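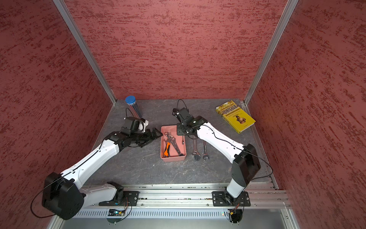 생활공구 22호 | 6쪽

작업대 위 공구 정리: 렌치와 펜치를 쟁반 하나로 관리하기

집에서 쓰는 공구는 많지 않아도 금방 엉킨다. 렌치 몇 자루와 펜치 하나만 있어도 한 쟁반에 쏟아 놓으면 필요한 것을 찾느라 손으로 뒤적이게 된다. 분홍색 플라스틱 쟁반에 렌치가 뒤엉켜 있고 그 사이에 주황색과 검은색 손잡이의 펜치가 끼어 있는 모습은 어느 집 작업대에서나 볼 만하다. 이번 호에서는 이런 쟁반을 정리하는 순서와 그 뒤의 관리법을 다룬다.

꺼내기 전에 자리부터 만든다

쟁반 옆에 빈 자리를 한 뼘 이상 확보한다. 쟁반 안에서 이리저리 옮기기만 하면 정리가 끝나지 않는다. 책이나 서류는 작업대 뒤쪽 구석으로 밀어 두거나 다른 방으로 옮긴다. 특히 종이 표지 책은 기름 묻은 공구가 닿으면 얼룩이 빠지지 않는다. 설명서를 보면서 작업해야 한다면 투명 비닐에 넣어 세워 둔다.

바닥이 돌이나 타일 무늬의 단단한 상판이라면 얇은 고무 매트를 한 장 깐다. 상판 긁힘도 줄고 렌치가 미끄러지지 않는다. 매트가 없으면 헌 수건을 반으로 접어 써도 된다.

종류별로 나눈다

먼저 펜치처럼 벌어지는 공구를 골라낸다. 손잡이가 벌어진 채로 렌치 사이에 들어가면 다른 공구가 걸려서 함께 딸려 나온다. 손잡이를 오므려 쟁반의 짧은 변 쪽에 따로 둔다.

다음은 렌치다. 집에 흔히 있는 것은 세 종류다.

조절 렌치(몽키 스패너): 나사를 돌려 입 크기를 바꾼다. 크기가 애매한 너트에 두루 쓰지만 입이 헐거우면 너트 모서리가 뭉개진다.
양구 스패너와 편구 스패너: 입이 열려 있고 크기가 정해져 있다. 좁은 틈에 옆으로 끼우기 좋다.
콤비네이션 렌치: 한쪽은 열린 입, 다른 쪽은 둥근 고리다. 꽉 조인 너트는 고리 쪽으로 먼저 풀고, 헐거워지면 열린 쪽으로 돌린다.

조절 렌치와 열린 입 스패너는 쟁반 밖에 나란히 놓고 시작하면 편하다. 가장 자주 집는 두 가지이고, 나란히 두면 길이와 입 크기가 한눈에 비교된다. 나머지는 긴 것부터 차례로 늘어놓는다. 같은 규격이 두 개 나오면 상태가 좋은 쪽만 남기고 하나는 자전거나 차에 넣어 둔다.

닦고 기름칠하기

마른 천으로 먼지와 쇳가루를 닦는다. 묵은 기름때는 주방 세제를 푼 미지근한 물에 솔을 적셔 문지르고 바로 물기를 닦는다. 물에 담가 두지 않는다. 조절 렌치의 나사 부분은 헌 칫솔로 홈을 따라 닦는다.

붉은 녹이 옅게 앉은 정도면 식초를 적신 키친타월로 감싸 한 시간쯤 두었다가 솔로 문지른다. 그다음 물로 헹구고 완전히 말린다. 식초가 남으면 녹이 다시 올라온다.

다 마르면 재봉틀 기름이나 방청유를 천에 조금 묻혀 얇게 바른다. 펜치는 축에 한 방울 떨어뜨리고 여러 번 벌렸다 오므린 뒤 흘러나온 기름을 닦는다. 고무나 플라스틱 손잡이에는 기름을 바르지 않는다. 손이 미끄러지고 손잡이가 삭는다.

쟁반에 다시 담기

쟁반은 바닥이 평평하고 턱이 낮은 것이 좋다. 깊은 통에 담으면 아래쪽 공구는 결국 쓰지 않게 된다. 색은 밝을수록 낫다. 밝은 바탕에서는 은색 렌치가 잘 보이고 작은 와셔가 떨어져도 금방 눈에 띈다.

렌치는 머리를 한 방향으로 맞춰 눕힌다. 겹쳐야 한다면 작은 것을 위에 놓는다. 쟁반이 넓으면 두꺼운 골판지를 잘라 칸막이를 세운다. 기름이 배면 새로 잘라 끼우면 된다. 바닥에 미끄럼 방지 시트를 깔면 서랍을 여닫을 때 한쪽으로 쏠리지 않는다.

가는 막대 모양 물건은 뚜껑 있는 투명 통에

길고 가는 물건은 쟁반에 넣지 않는다. 드릴 날, 육각 렌치, 연필심, 용접봉 토막 같은 것은 돌려 닫는 뚜껑이 달린 투명한 원통에 세워 담는다. 내용물이 밖에서 보이니 이름표가 없어도 되고, 넘어져도 쏟아지지 않는다. 통 바닥에 솜이나 스펀지를 조금 깔면 날 끝이 상하지 않는다. 통은 쟁반 뒤쪽에 둔다. 앞에 두면 손이 오가다 쳐서 넘어뜨리기 쉽다.

쓰고 난 뒤

그날 꺼낸 공구는 작업을 마칠 때 쟁반 옆에 모아 놓고 한 번 닦은 다음 담는다. 우리 집은 금요일 저녁에 한 번 더 훑어본다. 5분이면 된다. 장마철에는 쟁반 구석에 제습제를 한 봉지 넣고 눅눅해지면 바꾼다.

독자 편지

"쟁반 바닥에 공구 윤곽을 유성펜으로 그려 두었습니다. 빠진 것이 바로 보여서 아이들도 제자리에 놓습니다." (키로스 아두냐)

"렌치 손잡이에 규격별로 색 테이프를 감았습니다. 눈이 나빠져 숫자 읽기가 힘들었는데 이제 색만 보고 집습니다. 테이프는 기름을 닦아 낸 다음 감아야 떨어지지 않습니다." (구나르스 라피냐)

윤곽을 그릴 때는 쟁반을 먼저 중성 세제로 씻어 말린다. 지우고 싶으면 소독용 알코올을 천에 묻혀 닦는다. 플라스틱 종류에 따라 표면이 뿌옇게 될 수 있으니 뒷면에 먼저 시험해 본다.

다음 호: 서랍 레일이 뻑뻑할 때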